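Pristthorpe Community Help
Sport and Leisure: Football

Injured player and eligibility for the May play-off

Posted by Teófilo Cuervo, 8/4/26

I am the registered secretary of a Saturday-league side in Pristthorpe and should be grateful for guidance on the following matter. Our central defender has been absent with a hamstring injury and has missed 9 league matches. He expects to be fit before the play-off against Vaststead in May. The competition rules state that a player must have made at least 2 appearances for the club in the current season in order to be eligible for the play-off. He made one appearance before his injury and was a named substitute, without coming on, in another.

Does being named as a substitute count as an appearance? If it does not, may the club apply for an exemption on medical grounds?

Jhair Valderrama

The position depends upon the wording of your own competition rules, which should be read in full before any application is made. In most local competitions an appearance means that the player took part in the match for some period of time. An unused substitute would not normally meet that requirement, although his name will be found on the team sheet.

Where the rules allow for an exemption, the request is generally made in writing by the club secretary and should reach the league before the closing date for play-off registrations. It should give the player's full name and registration number, the date of the injury, the matches missed, and a letter from a doctor or physiotherapist. A letter from the team manager alone is seldom accepted.
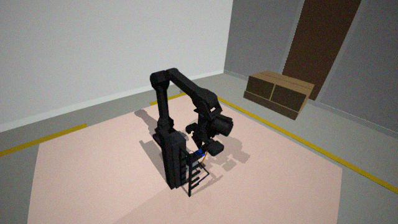 Robot arm and small rack, computer rendering

You may also wish to consider whether he could play in one of your remaining league fixtures. A short period on the pitch as a substitute would ordinarily count as a second appearance. He should do so only if he has been passed fit, and the referee's match card must record the substitution correctly. Please keep a copy of the card.

Ccori

We had the same thing with our goalkeeper. Sat on the bench twice and the league said no, it did not count. Ask the fixtures secretary and get the reply by email.

Dustar

Rule 13 in our handbook covers this, but I believe that each division has its own version. I would check yours. I hope that he recovers in time.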